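Teaching a pick by remote control: how many demos before I change something?

Asked by Cikach
2 comments · Share

Hi all! We finally have our arm and hand running under remote control and I am having way too much fun with it. The task is as plain as I could make it: get hold of a croissant that's on a plate, on top of a felt mat. I've recorded 31 demos since Wednesday and the trained policy gets to the pastry just fine, then it either squeezes too early or stops short and dithers. Same table and same mat for every demo. 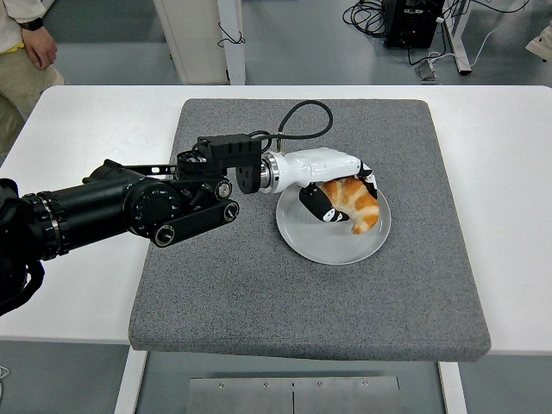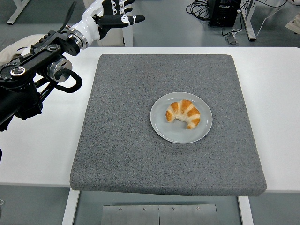 Should I just keep recording, or is something off in the way I drive the hand? I'm new to this and happy to hear that it's me — it probably is!

Holroyd
Great first task, soft food is so much fun to work with! I'd stop recording for a day and watch your own demos at half speed. When I started out I paused for a second or two before every grasp, because I was lining things up by eye, and the robot learned the pause beautifully. It would get close and just sit there. Try practicing each grasp a couple of times with recording off, then do it in one smooth go. Move the plate between demos, too, and turn the croissant. If it always starts in the same spot, your policy may be learning the spot. And keep the fumbles where you recover well! Those turned out to be my most useful demos. Toss the ones where you crushed it.
Share · 2 likes

Zandness
more data. 31 is nothing

Forard
Agree with Holroyd on the pausing. For the early squeeze, check the delay between your glove (or whatever you're using) and the hand. Ours lagged enough that I was closing my fingers ahead of time to make up for it, and the recorded commands came out early compared with the camera. Once we lined up the timestamps the same demos trained much better — no new recording at all! Also, swap in a fresh croissant now and then. A stale one is a lot stiffer and you'll grip it differently without noticing.
Share · 2 replies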